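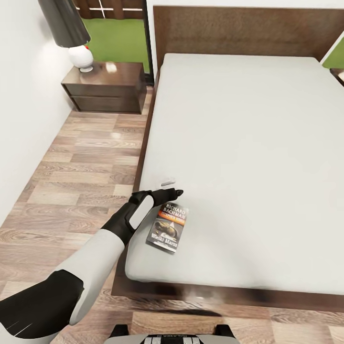 Bedroom from overhead, bare mattress, Wielki Marsz near the left edge.

Notebook, August
Bench and corridor, job 2901
Wireless video: Civarix transmitter and receiver, on loan from Cesley

Started 9:20 am, later than planned. The receiver shipped with the wrong power lead and I had to make one up. Center pin was fine, barrel too short, so it worked until you breathed on it. Made a new lead with a locking plug. If Cesley wants the kit back exactly as it came, the short lead is in the lid pocket with blue tape on it.

What the box says: 500 feet line of sight, "no perceptible delay," automatic channel hopping. I have read that same box from several makers and I don't believe any of the three until I've walked it.

Delay first. Camera pointed at a running timer on the bench monitor, wired feed and wireless feed into two matched monitors side by side, a still of both with a fast shutter. Repeated until I was bored. The wireless side lags by a steady amount, small enough that a director won't care and a focus puller might. I'm not writing a figure here yet, as the bench monitor refreshes too slowly to trust the last digit. The stills are in the job folder. What I will say is that the lag doesn't wander much when the signal is good. Last year's unit was all over the place even sitting on the same table.

Then I changed the camera output from the progressive setting to the one Irnetti always ask for and the lag visibly went up. Changed it back, went down. Did that four times. The manual doesn't mention any of this. It has a page and a half on attaching the antennas.

Corridor walk, after lunch. Transmitter on a stand at camera height by the loading door, receiver on a chest rig, me walking away from it. Clean picture as far as the fire doors, which is 40 meters by the tape. Through the fire doors: blocks in the shadows, then a freeze, then black. It took a good while to come back after I stepped into the clear again, long enough that I'd looked down to check the battery. I'd put up with a shorter range if it recovered faster. A picture that breaks up and comes straight back is a nuisance. One that stays black has the whole village turning around to look at you.

To be fair to it, those doors are steel faced and they kill everything. Need to repeat in the old stairwell where we have results for other units.

Outside. Parked the Honda at the far end of the yard and put the receiver on the passenger seat, windows up, then windows down. With the windows up it held, which I didn't expect. With the windows down it held as well, so no information there. Moved the transmitter behind the container and lost it both ways. I didn't reach anything like the box distance and couldn't have, the yard isn't long enough. Somebody will have to take it to a field if we want to argue with the range claim. My guess is that it does it on a flat field with nobody standing in it, and I've never worked on that job.

Channel hopping. This is where I get grumpy. On auto, with our lens control and the comms both running, it hopped often and each hop cost a visible stutter. Set it by hand to a quiet channel and the stutters stopped. So the automatic mode was worse than me with a scanner and a pencil. It may behave better when the band is really full, that's the situation it's sold for, but I'd want to see it before putting it on a camera with auto left on. Default should be manual. It resets to auto after a battery change. I checked that twice and swore both times.

Did it bother the lens motors? Ran the focus motor end to end for the length of a battery with the transmitter mounted close beside the motor receiver. One hesitation. Could not get it to happen again, moved the antenna, moved it back, still nothing. One hesitation is either a loose cable or a real problem and I can't tell which, so I'm leaving it as open. Please don't anyone write "no interference" in the report on the strength of this page.

Heat. Transmitter case gets hot on top, by the fan slot. The fan has a quiet mode, which is quiet, and during which the case gets hotter. After a long stretch in quiet mode it put up a small warning triangle and carried on working. The manual says the triangle means "attention." Thanks. Have asked Cesley what the shutdown temperature is and whether it gives any notice before it goes.

Mounting. Rosette is fine. The locating pin is a hair off and the plate rocks. Shimmed with tape for today. Antenna connectors feel better than the price suggests, but I have only put them on and off for one day, and connectors are always nice on day one.

Where I stand: okay as a director's feed on an ordinary set, fixed channel, fan on normal between takes. I wouldn't give it to a puller. Irnetti have already been told it's "approved," not by me, and someone should walk that back before they book it.

Still to do
- stairwell repeat, same chest rig, same height
- delay again on the good monitor once it's back
- 5 battery swaps in a row, note every time it drops to auto
- focus motor overnight on mains, log the motor position so we don't depend on my eyes
- proper pin or a new plate
- ask Civarix direct about the output format and the extra lag. Cesley said they'd pass it on and I have heard that before

Packed up 6:10 pm. Both batteries on charge, left slot of the charger is flaky, use the right one.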